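Hellier opens its new reading and work room this Saturday, and the tables are ready

Sat 14 August – Hellier is opening the doors to its refurbished ground-floor work room, and we can't wait for people to come in, pull up a chair and spread their things out. The room has new carpet tiles, better lighting and 40 seats, and it's free to use seven days a week.

The furniture comes from Baltum, the small workshop run by Jelle Verschueren. Work began in April, and the brief was simple: pale wood, plenty of elbow room and nothing that wobbles. Visitors who tried out the first tables kept running their hands along the grain, so we asked for more of it! 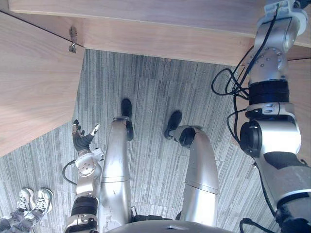
The floor got just as much thought. We went with low-pile carpet tiles in streaky grays, laid over the old boards – 300 of them, fitted in nine days. They soften the noise of chairs and footsteps, and if one gets a coffee spill that won't come out, it can be lifted and swapped without touching the rest.

"I wanted a room where you could sit for a whole afternoon and forget the time," said Donal Fahy, who led the project for Hellier. "The wood makes it feel warm as soon as you walk in, and the carpet keeps it calm even when every seat is taken. I'm delighted with it."

Doors open at 9 a.m. on Saturday, with coffee and pastries from Amus until they run out. Verschueren will be there all morning to talk about the tables and how to look after wooden furniture at home (bring your questions about water rings). No booking is needed, and children are welcome.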